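Home | News | Sports | Schools | Community | Obituaries | Classifieds | Contact

Print this story | E-mail this story

Driltstead workshop puts robot fingers to the test, one glass tube at a time

8/29/23

DRILTSTEAD - If you have ever tried to pick up a wet drinking glass with oven mitts on, you already have a pretty fair idea of what Laiba Kakakhel has been up against this summer.

Kakakhel runs the small automation workshop at Calano, the lab equipment company out on Bhutto Road, and she has spent most of August comparing two sets of fingers for the same robot gripper. The job she has given them sounds like something a patient ten-year-old could do before lunch. Pick a glass test tube out of a plastic cup, carry it over to a wooden rack, and set it down into a hole. Then do it again, and keep on doing it, without cracking the glass, tipping the cup or knocking the rack across the table.

"People come in and watch for a minute and they say, well, that's easy," Kakakhel said, laughing, when we stopped by (she was kind enough to find us both a stool and a cup of tea before we had our notebook out). "And then they see it miss by the width of a pencil lead, and they start leaning forward in their chairs and sort of steering with their shoulders. Everybody does it. My mother did it."

The first set of fingers is the one that came with the gripper. They are flat and fairly wide, with a smooth rubber pad on the inside, and they do just fine with boxes, bottles and anything else that has a flat side to squeeze. The second set was drawn up in the workshop over the spring and goes by the name of Aria. Those fingers are black and narrow down to a point, with a rough, grainy surface where the smooth pad used to be, and each one has a long hollow running up it. Kakakhel wanted them slim enough to slip down between tubes that are leaning against each other, and the hollow lets the finger give a little when it meets something hard.

The comparison itself has been run about as plainly as such a thing can be. Each set of fingers got 300 tries at the same task, with the same arm, the same speed and the same closing force to start with. A try counted as good only if the tube ended up standing in the rack and the robot let go of it cleanly. If a person had to reach in, it went down as a miss, no matter how close it had come.

By that measure the original fingers managed 201 good tries out of their 300. Kakakhel says most of the trouble came right at the start, down in the cup, where the wide tips would bump a neighboring tube and push the one they wanted out of reach. Now and then they would come up with two at once, and that was a miss as well.

The Aria fingers did better, she told us, though she would like to go back over the recordings before she gives out a number. Some of the early tries were stopped partway through when a cable worked its way into the path of the arm, and she hasn't decided yet whether it's fair to count them. We pressed her a little on that and got nowhere at all, and very pleasantly, too.

What she was happy to talk about was the way the pointed fingers go wrong when they do go wrong. A wide pad holds a tube along a good stretch of its length, so it stays put on the trip over. A narrow tip holds it in one small spot, and the tube can swing. A tube that hangs straight will drop into its hole as nice as you please, but one that has swung even a little will catch on the edge of the upper bar. The workshop tried closing the fingers harder, then softer, and finally settled on picking the tube up a bit lower down and moving the wrist more slowly over the last stretch.

The cameras have been part of the comparison as well. One looks on from farther back and takes in the arm and the table together, and a little one rides down at the gripper and looks out between the fingers. Kakakhel started out sure that the close one would be the more useful of the two. It's very good at judging the space between the fingertips, she said, but clear glass on a white table is hard on any camera, and a shiny cup doesn't help matters. The wider view turned out to be better at telling how far over a tube was leaning. For now the controller uses both of them, and she is planning another round with each one switched off in turn.

Both views are shown below, first the wider one and then the one from the gripper. 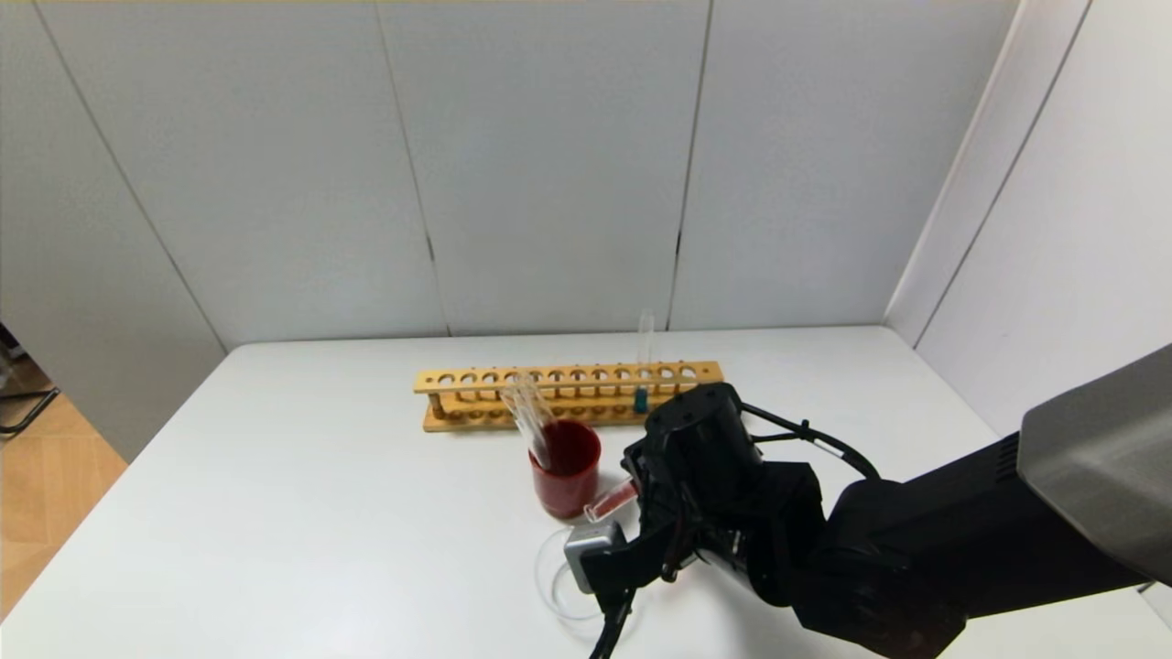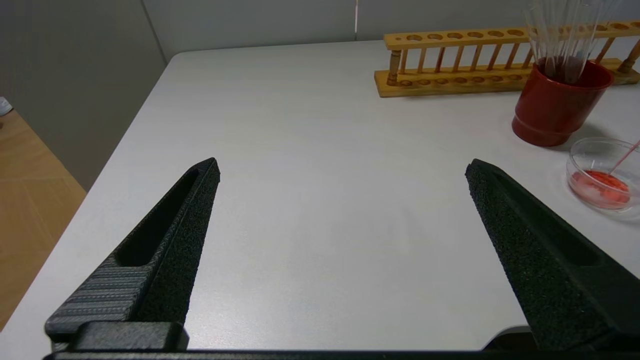 What comes next

Counting practice runs, warm-ups and the ones that went wrong in the first few seconds, the workshop had logged 823 tries by the time of our visit, and there are plenty more to come. Kakakhel would like to see what happens with a plastic rack, which has a slicker edge than a wooden one, and with tubes of a couple of different widths mixed together in the same cup. She also has a third set of fingers half drawn on her computer, a kind of in-between shape with a narrow tip and a longer flat part behind it, which she hopes will keep a tube from swinging without getting in the way of its neighbors.

Calano doesn't have plans to sell the Aria fingers just yet. Kakakhel said she would be glad to share the drawings with schools that have a gripper of their own and would like to try something similar, and she suggests starting out with plastic tubes until everyone has the hang of it.

Neighbors who would like to see the arm at work can stop in during the workshop's next open afternoon. The time will be posted on the door of the Bhutto Road building, and the entrance is around the side by the bicycle racks. Children are welcome with a grown-up, and there is usually tea.

Print this story | E-mail this story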